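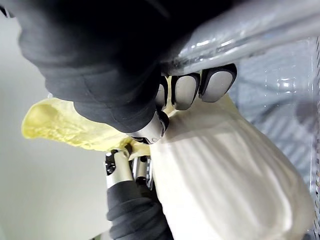 Jusness Control Stack: Frequently Asked Questions

These answers cover the two-arm release of Jusness, the control and perception package we maintain at Prukcombe. Installation is covered on a separate page.

General

What does Jusness do?
It takes camera and joint data from a two-arm setup, runs a policy or a scripted plan, and sends joint targets to both arms and hands. It also records everything that passes through it, so a run can be replayed later without the hardware.

How is it different from Rena?
Rena is the planner. It decides which arm goes where and checks that the arms will not hit each other. Jusness calls Rena before a large move and again if the target pose changes. You can run Jusness without Rena, but then you have to set the shared workspace limits by hand.

Can I use my own hands?
Yes, if you can write a driver that reports finger positions and accepts position targets. Force readings are optional. Without them the grip monitor is turned off.

Soft and wrapped items

Why does the grasp score drop on clear plastic?
The depth estimate is poor on clear film. Glare and creases show up as holes or as points in front of the real surface. For wrapped produce, set the film option in the perception file. It ignores single-view depth on bright patches and waits until a second view agrees.

Which finger settings should I use for a napa cabbage?
Start with the produce profile and lower the closing speed. The ribs near the base can take more pressure than the leafy end. If one hand holds the film and the other steadies the cabbage, give each hand its own profile.

Both hands stop when they get close to each other. Is this a fault?
No. Rena keeps a minimum gap between the two wrists. Fabric sleeves need extra room, so the default gap is 56 mm. You can lower it for a single task in the plan file. Do not lower it globally.

Wrist cameras

What happens when a wrist camera is too close to focus?
Each view gets a sharpness score from 0 to 300. Below the cutoff, the view is left out of pose estimation but still recorded. A smooth white surface at very close range will nearly always fall below it. The tracker then carries the last good pose forward using joint data.
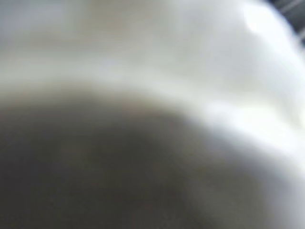
Can I raise the limit on skipped views?
Yes. By default the tracker accepts nine skipped views in a row before it asks for a pause. Slow approaches may need more. Change the limit in the tracker section and restart the node.

Should I delete blurred views before training?
We keep them. The policy will get the same kind of input when it runs, and removing them breaks the timing between the cameras and the joints.

Logs and errors

What is error 211?
The camera clock and the joint clock have drifted apart. Stop the run, resync, and start again. Runs logged with this error can be replayed but should not be used for training.

Where did the Begum viewer go?
Begum is now a separate download. Logs from older versions open in it after a one-time conversion.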